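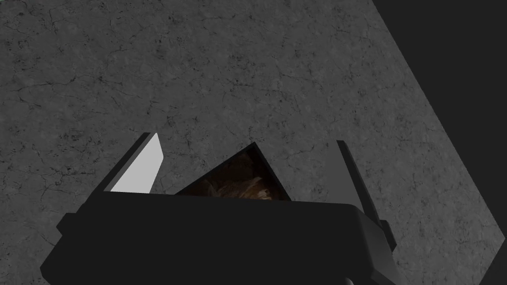 According to Masaru Oshima, the trouble with moving house is that you have to bring yourself along. He told me this in February, over the phone, while I was trying to work out whether a person needs two colanders. He thought a person did not. He has moved four times in eight years and now owns, by his own account, a mattress, a kettle and a grudge against the town of Fladent.

I own more than that. I own a box marked MISC, packed in Jiden when I was still in my twenties, and I have carried it up three flights of stairs to every apartment since without once looking inside. I've paid movers to carry it. The last crew, from an outfit called Grerkis, charged me $1,924 for a trip across town, and some part of that was for MISC.

People who write about decluttering will tell you to hold each thing and ask how it makes you feel. I tried this with an extension cord. It made me feel like a man sitting on the floor with an extension cord. Then I put it in the "keep" pile, where it met its cousins.

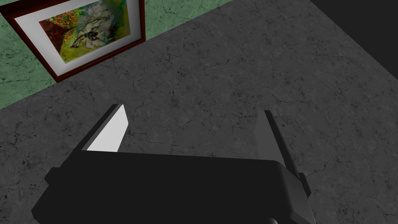
The "keep" pile is where the system breaks down. Everyone is ruthless on the first day. I threw out magazines, a bathrobe, a set of steak knives with one knife in it. By the second evening I was wrapping a jar of rubber bands in newspaper as if it had come down through the family. By the third I had stopped sorting and was just filling whatever box was open, so that the toaster made the trip with my tax returns and a single ski glove.

Yung-ching Liu, my neighbor in the old building, packs for a move the way other people pack for a weekend. She starts with the walls. Pictures come down first, she told me, because a bare room makes you want to leave it, and once you want to leave you stop being sentimental about lamps. I took this advice and had nothing on the walls for five weeks. It did make me want to leave. It did not do a thing about the lamps.

The new place is in Tsuji, on a street with a good bakery and nowhere to park. I signed the lease without measuring anything, which is how I came to know that my couch is longer than my living room. It spent its first night in the hallway, where I ate a sandwich on it and nodded at people going by. They were very decent. One of them offered me a saw.
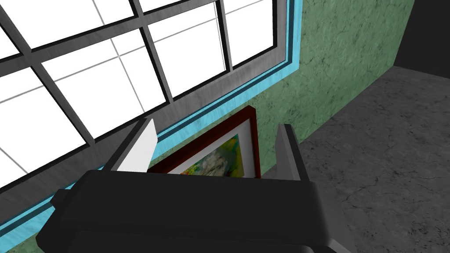 The First Week

You will not find the scissors. Buy new ones, and understand that they come sealed in the kind of plastic you need scissors to open. I used a house key, then my teeth.

The shower curtain is in the last box. So are the sheets, the can opener and the lease, which the gas company would like you to read aloud to them. I got through four days on takeout and one fork - a good fork, I should say, better than the others when they finally turned up.

MISC is in the closet. I put it there myself, with the label facing out.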